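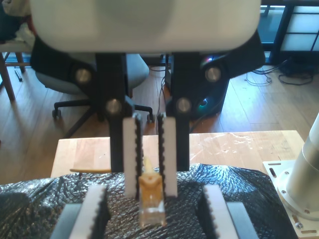 Mors Skaser pour pince deux doigts – la paire

Vendu par deux, à visser sur les supports d'origine. Corps blanc, bande crantée noire côté prise. Dessinés à l'atelier partagé de Sestmont pour attraper du petit : fiches, clips, capuchons, tout ce qui glisse avec des mors plats. Pas faits pour soulever lourd. Pas testés avec de l'huile, ne demandez pas.

Référence : 2136
Prix : 97 € la paire, vis comprises
Dispo : sur commande, tirage à la demande

Ce qu'il y a dans le sachet
Deux mors, deux bandes crantées déjà collées, la visserie. La clé n'est pas fournie. Les supports non plus !

Montage
Couper l'alim du bras. Déposer les anciens mors, nettoyer la portée, présenter les neufs sans serrer. Fermer la pince à vide, vérifier que les dents se font face, puis serrer en alternant. Refaire le zéro de la pince ensuite, sinon elle force en butée et vous usez les bandes en une semaine. Frein filet faible seulement, le fort on l'a regretté.

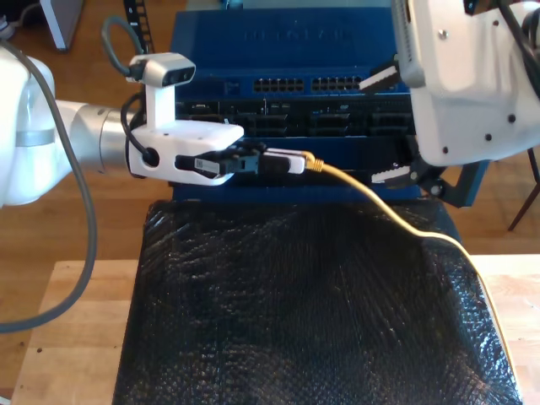
Pour les prises RJ45, serrer sur le corps ou le manchon, jamais sur le languette. Effort au minimum et on monte petit à petit. Approche bien dans l'axe du port, les derniers millimètres en vitesse lente. Si le câble est raide, laisser du mou avant d'avancer – c'est lui qui fait tourner la fiche entre les mors, pas la bande.

Hongjun Jia a dessiné le profil des dents, Keyvan Zamani s'occupe des tirages et des envois. Fichiers de perçage sur demande, pour adapter à un support maison (précisez l'entraxe svp, on perd un temps fou sinon).

Bandes de rechange : chez Babaei, ou avec la prochaine commande. Retrait possible à Illurbridge, prévenir avant.

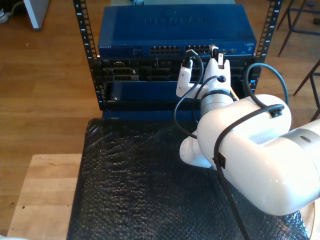
Sestmont, 27 février 2020

Nouveau profil de dents en ligne, un peu moins agressif sur les manchons souples. Les paires commandées depuis octobre peuvent être échangées, port à votre charge. L'ancien profil reste dispo tant qu'il y a du stock, meme prix. Notice papier pas encore à jour, suivre cette page pour le montage.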